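Packing and Dispatch Practice, Unit 4
Handout: setting out a small-parts table
Notes prepared by Pui-shan Lo

1. Marked area
The working rectangle is marked on the table top in tape before any stock is brought out. Use a colour that shows against the wood grain. Everything in use stays inside the line - cables and power strips belong at the back.

2. Items
Small pouches lie flat, label up. The marker is capped whenever it is not writing. Cloths are folded before they go on the table and refolded after wiping. Tape lies on its side so that it does not roll.

3. Batch size
The Fluterport exercise uses batches of 50 pouches, checked against the Lui sheet. A full carton holds 400. Do not open a second carton until the first has been signed off.

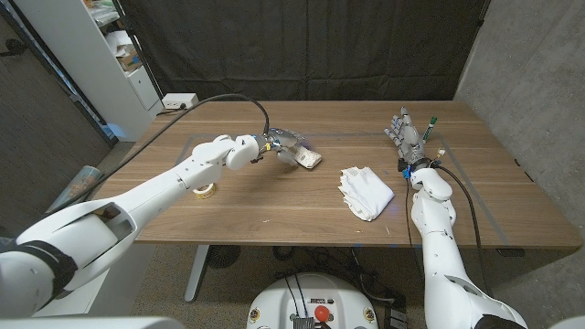
Pouch, roll of tape, folded cloth and green-capped marker.
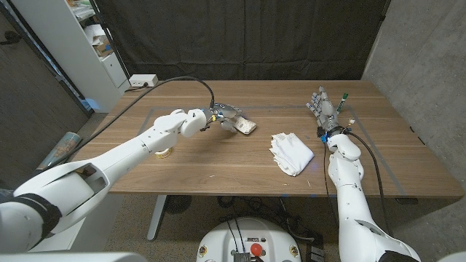
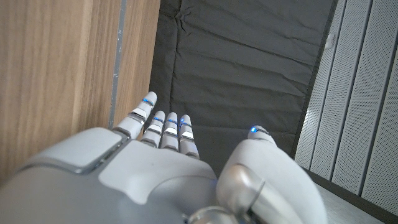

4. Clearing down
Return pouches to the carton first, then the tape and the marker. The cloth goes last, after the surface has been wiped towards the front edge. Marking tape stays down between sessions and is replaced each June. Completed Lui sheets go to Cheuk-hei Mak by 4 pm.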